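ホーム 事業一覧 進捗報告 お知らせ 資料室 お問い合わせ

両手ハンド動作の収集事業 十月分進捗報告
提出先:クルケン基金(Gurken)事業担当 エセ・オビ様
報告者:ディルトビル(Diltville)作業室 アデバヨ・オグンディペ

シェア 3 コメント 4

先に結論を書きます。今月の収録本数は286本で、計画の400本に届いていません。ただ、報告者としては本数の不足をそれほど重く見ていません。気になっているのは、集まった286本のうち、どれだけが学習の役に立つのかを、いまの仕組みでは誰も判定できないことです。前回の報告で「順調」と書いた箇所は、この点を考えずに書いたもので、撤回します。

1.今月の作業

対象動作は計画書どおり、小さな丸い物を皿に移す動作です。遠隔操作で両腕のロボットを動かし、頭部カメラの映像、関節角、指の指令値を一本ごとに記録しています。収録は午前九時半に始め、昼をはさんで午後四時に止めます。午後三時を過ぎると操作者の疲れが指の動きに出るため、終了を早める案もありましたが、本数が減るという理由で見送りました。この判断が正しかったかどうかは疑わしいと思っています。

286本という数字は、開始と終了の印が両方そろった記録の数です。物が皿に入ったかどうかは問うていません。成功・失敗の札は操作者が自分で付けており、第三者の確認は入っていません。操作した本人が自分の操作を採点しているわけで、甘くなるのが普通でしょう。今月、試しに40本を抜き出して別の者が札を付け直したところ、3本で判定が割れました。少ないと見る向きもあるでしょうが、割れた3本はどれも物が皿の縁に触れてから入った記録で、境目の事例に偏っています。学習に効くのがまさにそういう事例だとすれば、全体の割合だけを見て安心する気にはなれません。

2.収録環境について

計画書には「多様な環境で収録する」とあります。現状はこの一文から遠いところにあります。白い机、白い壁、皿が一枚。背景が単純なので物の検出は楽になりますが、その楽さは収録室の中でしか通用しません。

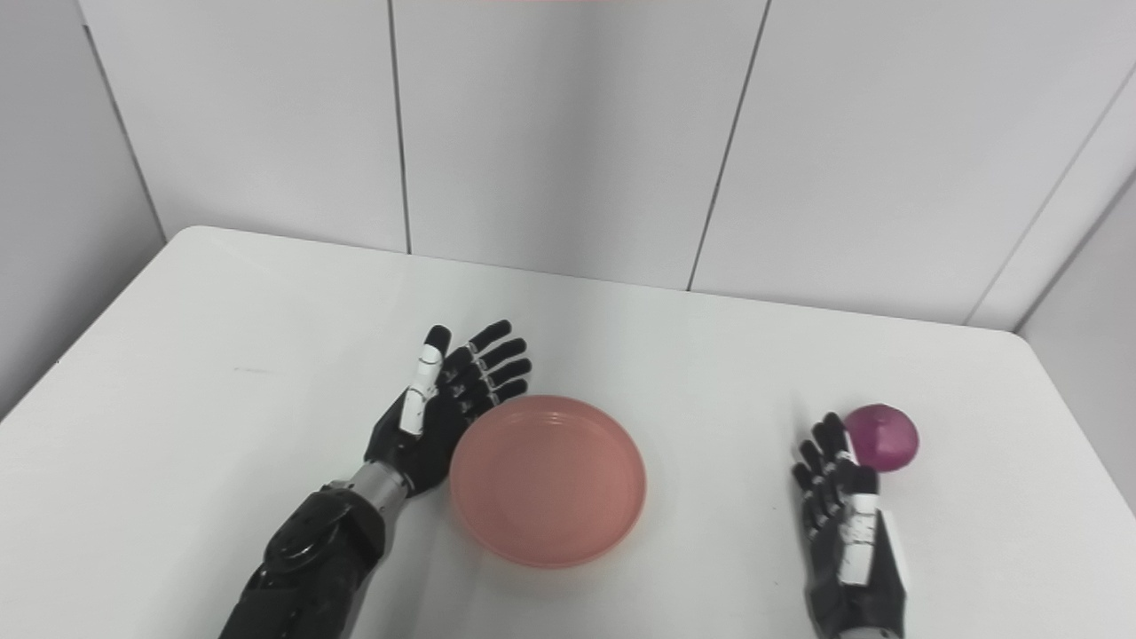
図1 収録用の机。桃色の皿の左右に両手、右手の指先の向こうに紫色の丸い物。

図1からは配置上の問題が一つ読み取れます。紫色の物の一部が右手の指先に重なり、頭部の視点から隠れています。プレラウ(Prelau)側の作業班からは「人間も自分の手で物を隠しながら掴んでいるのだから構わない」との意見をもらいました。一理ありますが、人間には指先の感触があります。本事業の記録に触覚は含まれていません。見えず、触れた感覚もない瞬間の正解動作を映像だけから学ばせようとしているわけで、この点を検討した文書は計画段階のものを含めて見当たりませんでした。

皿と物の色の差がはっきりしていることも、良い面ばかりではありません。模型が「皿」や「丸い物」を覚えたのか、色の塊を覚えただけなのか、この机の上で試験する限り区別がつきません。色を変えた皿での収録は来月の計画に入れましたが、皿を替えて数本撮った程度で「多様性を確保した」と書くつもりはありません。

左手の扱いも未整理です。この動作は片手で足ります。それでも両手の記録を取るのは、後で両手動作の学習に流用できるという説明があったためです。しかし、左手に目的のないまま記録した軌跡が両手動作の手本になるとは考えにくく、「使わない手は皿の脇に浮かせておく」という癖を教えるだけに終わるおそれがあります。左手に皿を押さえる役を与えるか、左手の記録を学習から外すか、どちらかに決める必要があります。

3.学習の試行

カリノフスキ(Kalinowski)版の学習手順を使い、月の半ばまでの記録で一度だけ試行しました。結果の数値は本報告に載せません。試験に使った配置が収録時の配置とほとんど同じで、良い数字が出ても意味がないからです。先方の担当者からは「途中経過として載せたほうが印象が良い」と助言を受けましたが、印象のための数字は次の月に必ず説明に困ります。

動作を見た範囲での所見だけ記します。物に手を近づけるところまでは滑らかでした。指を閉じる時機は安定せず、物に届く前に閉じ始める例が目につきました。操作者によって閉じる時機が違うことが原因だと推測していますが、操作者別に記録を分けた比較はまだ済んでおらず、推測の域を出ません。

4.計画との差

本数の遅れの主な原因は、指の較正に予定外の時間を取られたことです。毎朝の較正を省けば400本に近づけた可能性はあります。省きませんでした。較正のずれた記録は見た目では区別できず、混ざると後から取り除けないためです。

なお、計画書の400本という月間目標に根拠となる試算は付いていません。当時の議事の控えを読み返しても、切りの良い数字が置かれたという以上のことは分かりませんでした。目標の達成率で事業を評価されるのであれば、先に目標の根拠を作らせてください。

5.来月の予定とお願い

・成功・失敗の札付けを操作者から切り離す。全数が無理なら、縁に触れた事例だけでも二人で見る。
・皿と物の位置を毎回、乱数表で決める。現在は操作者が「置きやすい所」に置いている。
・左手の役割を決めるまで、両手動作用としての記録の引き渡しを止める。
・操作者別の比較を済ませ、次回報告に結果を付ける。悪い結果でも付ける。

お願いは一点です。来月に限り、月間400本の目標を外していただけないでしょうか。上の四項目を実施すれば本数は今月より減る見込みです。本数を保ったまま質を上げるという書き方もできますが、できるとは思っていません。

予算の執行に計画からの変更はありません。明細は別紙のとおりです。

アデバヨ・オグンディペ

前の報告 | 次の報告 | 一覧へ戻る

コメント(4)

エセ・オビ
受領しました。目標を外す件は持ち帰ります。ただ、代わりに何をもって進んだと見るのか、指標の案を一つは出してください。本数をやめるだけでは審査側に説明できません。

オグンディペ
二人の判定が一致した記録の数、ではどうでしょう。これも万全ではありませんが、今の数え方よりはましです。案を一枚にまとめて送ります。

プレラウ作業班
指先の遮蔽について、当方の意見が少し短く引用されています。「構わない」の後に「手首にもカメラがあるなら」と続けたはずです。

オグンディペ
控えを確認しました。ご指摘のとおりです。次回の報告で訂正します。手首カメラの追加は現予算に入っていないので、その点も併せて書きます。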